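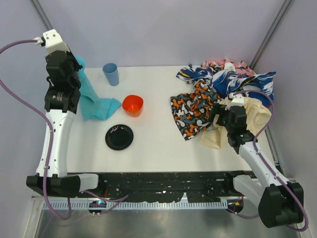
Abteilung Haushalt und Textilpflege, Haus Taltcombe

9. Juli 2020

Zum türkisfarbenen Tuch und zur roten Schale

Mit dem heutigen Beitrag setzt die Abteilung ihre Aufzeichnungen zum täglichen Umgang mit Tüchern fort. Der letzte Eintrag stammt aus dem April und behandelte die Lagerung von Bettwäsche. Seither sind mehrere Anfragen zu kleineren Stücken eingegangen, insbesondere zu Küchen- und Poliertüchern, die auf dem Tisch liegen bleiben, während daneben bereits mit Geschirr gearbeitet wird.

Das türkisfarbene Tuch liegt links hinten auf der weißen Tischplatte, teils zu einem langen Streifen gefaltet, teils zerknittert, und ein Zipfel weist nach rechts zur roten Schale. Für den Verfasser ist dies ein vertrauter Zustand. Ein Tuch wird selten so abgelegt, wie es im Schrank liegen soll, und das Zusammenlegen beginnt in der Regel mit der Suche nach den Ecken.

In Haus Taltcombe gilt dafür folgende Regelung. Zunächst wird das Tuch an zwei benachbarten Ecken aufgenommen und einmal ausgeschüttelt, abseits von offenem Geschirr. Danach wird es flach auf den Tisch gelegt und mit der Handkante von der Mitte nach außen glatt gestrichen. Gefaltet wird zweimal über die lange und einmal über die kurze Seite. Feuchte Tücher kommen nicht in den Schrank, sondern auf die Leine im Hof. Gestapelt werden höchstens 6 Stück übereinander, mit der geschlossenen Kante nach vorn.

Der Bestand umfasst derzeit 332 Tücher, von denen etwa 300 regelmäßig in Gebrauch sind. Die übrigen werden für die Fensterreinigung zurückgelegt. Nach Farben wird seit dem Umzug aus Sirnmont getrennt: Türkis für Tische und Ablagen, Weiß für Gläser, Grau für den Boden. Die frühere Kennzeichnung mit gestickten Buchstaben wurde aufgegeben, nachdem sich die Fäden in der Wäsche wiederholt gelöst hatten. An einigen älteren Stücken ist sie noch vorhanden und bleibt dort auch.

Zu den Schalen ist nachzutragen, dass sie beim Wischen der Tischfläche anzuheben und nicht zu verschieben sind. Auf hellen Platten bleiben sonst Streifen zurück, die sich nur mit Mühe entfernen lassen. Wer eine Schale zum Abtrocknen bereitstellt, lege das Tuch vorher vollständig auseinander. Der Verfasser hat sich an diese Vorgabe selbst lange nicht gehalten und bittet insoweit um Nachsicht.

Die Anregung, Tücher künftig gerollt aufzubewahren, wurde mit Interesse gelesen. Ein Versuch über 4 Wochen in der Teeküche im Gebäude Uvell ergab, dass die Rollen in den vorhandenen Fächern nicht liegen bleiben. Es wird daher weiterhin gefaltet. Sollten die neuen Körbe eintreffen, die bei der Firma Živković bestellt sind, kann die Frage erneut geprüft werden.

Rückmeldungen zu diesem Beitrag nimmt die Abteilung wie bisher über das Kommentarfeld entgegen. Der nächste Eintrag befasst sich mit dem Entkalken von Wasserkesseln.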